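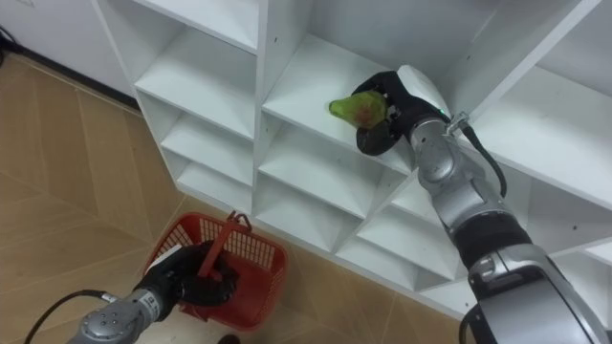 FOR IMMEDIATE RELEASE

Kevell opens sign-ups for its winter book swap by mail

20 November 2020

Hi everyone, Merja Kallio here from Kevell. I'm told a press release is supposed to sound like a bank wrote it, and I gave that a try on my first draft, and then my colleague Yuk-lan Chien read it out loud in the office and we both got the giggles. So you're getting it from me in plain words instead.

Sign-ups are open for the Kevell Winter Swap! If you've joined us before, you know how it used to go. People came through the door with a tote bag of novels they'd finished, drank too much coffee, argued over who got the last decent mystery, and went home with a tote bag of somebody else's novels. We can't do that this winter. I miss it terribly (even the arguing). But plenty of you wrote in over the fall to ask if we'd try something by mail, and we've spent the last couple of months working out how.

It goes like this. You fill in a short form with what you like to read, what you can't stand, and whether you're swapping as a grown-up, a teen or a family. We match you with another reader. You pack up 3 books you loved and are ready to let go of, put in a note saying why you picked them, and send them off. A parcel from a different reader heads your way. You keep those books for good, or pass them along when you're done. We don't want them back!

We have room for 100 readers in this first round. I'd have loved to go bigger, but the matching is done by hand, by me and Yuk-lan, at a kitchen table each, on the phone, and we want to do it properly. If you told us you adore sea stories and hate anything with a talking dog, we will remember that. Should the list fill up we'll start a second one for the new year, and anybody who misses out goes to the top of it.

Signing up is free. You pay your own postage, and if that's a stretch right now, tick the box on the form and we'll send you a prepaid label. You don't have to explain why. The labels are being paid for by Trendari, the stationery people, who also gave us a big stack of padded mailers. Thank you, Trendari! I have been known to send books wrapped in a grocery bag and half a roll of tape, so this is a real step up.

A few things that came up when we tried it out with 34 readers in the early fall. Hardcovers cost a lot more to mail than you'd think, so paperbacks are kinder to your wallet. Cookbooks are welcome, and went down better than almost anything else. Textbooks, please no. Books in languages other than English are very welcome, just say so on the form so we can find you a good match. Notes in the margins are fine by us. One of our testers, Zixuan Kang, got a gardening book with somebody's penciled comments all the way through it.

"I read the comments first and the book second," Zixuan told me. "Whoever it was had very strong feelings about tomatoes. I want to write back and disagree with them on a couple of points."

You can write back, by the way. There's a reply card in every mailer and you send it to us, and we pass it on, so your address stays with your match and goes no further. Svetozár Krajčí drew the card for us, and he's also the one who talked me out of calling the whole thing Bookapalooza. He was right and I've told him so.

"My parcel had a love story in it, and I don't read love stories," Svetozár says. "I finished it in two evenings. Put me down for another."

We're also holding 2 online evenings in December for anyone who'd like to chat about what turned up in the mail. Jui-lin Wu is hosting both. She ran our in-person reading group for years and is very good at getting shy people to talk without making them feel picked on. You don't need to have finished anything, and you don't need to have joined the swap either. Bring a drink, leave your video off if you're in your pajamas, come late if the kids won't settle. The link goes out with our newsletter, or you can email and ask for it.

For the families, there's a picture book option for little ones. You send picture books, you get picture books, and children can draw something on the reply card if writing is a bit much. Please check for missing pages before you pack them. I say this as a mother who once read aloud a bear story with no ending and had to make one up on the spot, and it was not my best work.

To join, email us with "Winter Swap" in the subject line and we'll send you the form. No computer? Call and leave your name and number, speak slowly, and one of us will ring you back and fill it in with you over the phone. We'll let you know who your match is as soon as we've got you paired up.

If you're with a newspaper, a radio station or a neighborhood newsletter, please run as much or as little of this as you like. I'm happy to talk, and so are Jui-lin and Yuk-lan. Mornings are best for me. I can put you in touch with readers from the fall tryout too, a few of them have said they'd be glad to chat.

About Kevell: We're a small reading club that puts on swaps, reading groups and the odd author night. Anybody can come along, and there are no dues.

Media contact: Merja Kallio, Kevell

Contact Us | © 2020 Kevell. All rights reserved. | Back to top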